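로봇 동아리 게시판 > 매니퓰레이션 분과 > 진행 중인 작업

제목: 여권지갑 밴드 집기 과제, 데이터 수집 기준 정하고 갑시다

글쓴이: gyeol_07
조회 186

2월 발표 전에 정리해야 할 것 같아서 글 올립니다. 우리 조가 맡은 과제는 여권지갑 닫기입니다. 책상 위에 펼쳐진 지갑의 밴드를 그리퍼로 집고, 덮개를 접고, 밴드를 돌려서 걸면 한 에피소드가 끝납니다. 지금까지 쌓인 건 300 에피소드인데 조원마다 밴드 집는 위치가 달라서 학습 결과가 들쭉날쭉합니다.

제가 생각하는 순서는 이렇습니다.

1. 시작 자세

지갑은 펼친 상태로 두고 각도는 매번 바꿉니다. 테이블 모서리와 나란하게 놓고 찍은 것만 잔뜩 있으면 조금만 돌아가도 못 잡습니다. 지난번 중간 점검 때 이미 겪었습니다.

2. 밴드 집기

손목 카메라 기준으로 두 손가락 끝이 밴드 끝 쪽을 물어야 합니다. 골이 진 넓은 고무 부분을 잡으면 나중에 돌릴 길이가 모자랍니다. 밴드가 말려 있어도 손으로 펴 주지 말고 그대로 진행합니다. 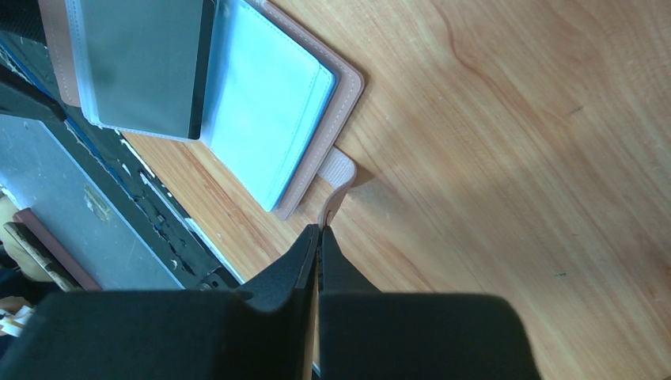 3. 덮개 접기

밴드를 문 채로 접을지, 놓고 접을지 아직 정하지 못했습니다. 이 부분 의견 주세요.

4. 종료 판정

밴드가 반대쪽 덮개 위로 넘어가면 성공으로 표시합니다. 느슨하게 걸린 것도 일단 성공으로 넣고 메모 칸에 적어 주세요.

댓글 12

mokgong
3번은 놓고 접는 쪽에 한 표요. 문 채로 접으면 그리퍼가 덮개랑 같이 움직여야 하는데 지금 리더 암으로는 손목 회전이 어색합니다. 제가 해 보면 절반은 밴드가 빠졌어요.

haneul_r
저는 반대입니다. 놓고 접으면 밴드가 어디로 튈지 몰라서 다시 찾아 잡는 동작이 들어가야 하잖아요. 에피소드 길이가 늘어나고 실패할 구간도 하나 더 생깁니다.

mokgong
다시 찾는 것도 배워야죠. 발표 때 심사 보시는 분이 지갑 돌려 놓고 해 보라고 하면 어차피 필요합니다.

haneul_r
그건 맞는데 2월까지 그걸 할 시간이 있냐는 얘기입니다. 지금 집기 성공률도 안정적이지 않은데요.

gyeol_07
두 분 다 9회씩만 해 보고 결과를 여기 올려 주시면 안 될까요? 말로만 하면 계속 돌 것 같습니다.

raspi_dad
옆 조(Kastura)입니다. 끼어들어서 죄송한데 사진에 나온 밴드 끝이 꼬여 있네요. 저희도 끈 종류를 하는데 꼬인 상태에서 물면 들어 올릴 때 손가락 사이에서 돌아갑니다. 집는 힘을 올려도 별로 도움이 안 됐고, 손가락 끝에 얇은 실리콘 패드를 붙였더니 나아졌습니다.

gyeol_07
패드 두께가 어느 정도인가요? 지금도 손가락 끝이 테이블에 닿을까 봐 높이를 빡빡하게 잡고 있어서요.

raspi_dad
제일 얇은 걸로 샀는데 정확한 두께는 포장지를 버려서 모르겠습니다. 동아리방 서랍에 남은 게 있으니 가져다 쓰세요. Skanell이라고 적힌 부품 상자 안에 있습니다.

ssalbap
패드 붙이면 기존 300개는 어떻게 되나요? 손목 카메라에 손가락이 계속 보이는데 모양이 바뀌면 따로 놀 것 같은데요.

mokgong
얇은 패드면 괜찮을 겁니다. 색만 검은색으로 맞추죠. 지금 손가락이 검은색이라 흰 패드를 붙이면 확 티가 납니다.

ssalbap
저는 좀 회의적입니다. 작년에 Idorside 과제 때 손가락 커버만 바꿨는데 처음부터 다시 모았거든요. 그때 기록에 보면 총 2632 에피소드였는데 앞부분은 거의 못 썼습니다. 바꿀 거면 지금 바꾸고, 안 바꿀 거면 끝까지 안 바꾸는 게 낫습니다.

frans_vd
지도 멘토 Frans Van Damme입니다. 번역기로 읽고 있어서 답이 어색할 수 있습니다. 저도 ssalbap 의견에 동의합니다. 하드웨어는 이번 주에 고정하세요. 그리고 메모 칸에 '밴드 꼬임' 항목을 체크박스로 추가하면 좋겠습니다. 자유롭게 쓰면 나중에 분류할 수 없습니다. 3번은 둘 다 시험한 뒤에 한 가지만 선택하세요. 섞으면 모델이 중간에서 망설입니다.

글쓴이 추가 (본문 수정 대신 남깁니다)

댓글 내용을 반영해서 이렇게 하겠습니다.

패드는 검은색으로 오늘 저녁에 붙여 보고, 테이블에 닿으면 바로 뗍니다. 붙이기로 결정되면 기존 에피소드는 지우지 않고 폴더만 따로 둡니다. 섞어서 학습한 것과 새것만으로 학습한 것을 비교하는 건 ssalbap 님이 맡아 주기로 했습니다.

체크박스는 수집 프로그램에 넣었습니다. 항목은 밴드 꼬임, 느슨하게 걸림, 중간에 놓침입니다. 업데이트 안 받으면 예전 화면이 뜨니까 실행 전에 꼭 받아 주세요.

지갑은 Vermeulen 로고 박힌 예비품 말고 지금 쓰는 분홍색 하나로 통일합니다. 안쪽 파란 면이 카메라에 잘 잡혀서 방향 구분하기도 편합니다. 예비품은 다른 물건으로도 되는지 볼 때만 꺼냅니다.

추가 댓글 4

haneul_r
9회 해 봤습니다. 문 채로 접기 6회 성공. 실패 중 두 번은 밴드가 빠졌고 한 번은 덮개가 밀려서 지갑이 통째로 돌아갔습니다.

mokgong
놓고 접기는 9회 중 7회요. 대신 시간이 훨씬 걸립니다. 이건 haneul_r 님 말이 맞네요.

haneul_r
한 번 차이면 결론 내기 어렵지 않나요. 패드 붙인 다음에 다시 합시다.

gyeol_07
네, 패드 붙이고 같은 조건으로 한 번 더 부탁드립니다. 그때까지 3번은 보류하고 집기 구간만 모읍니다. 리더 암 예약표에 저녁 7시 이후가 비어 있으니 이름 적고 쓰세요.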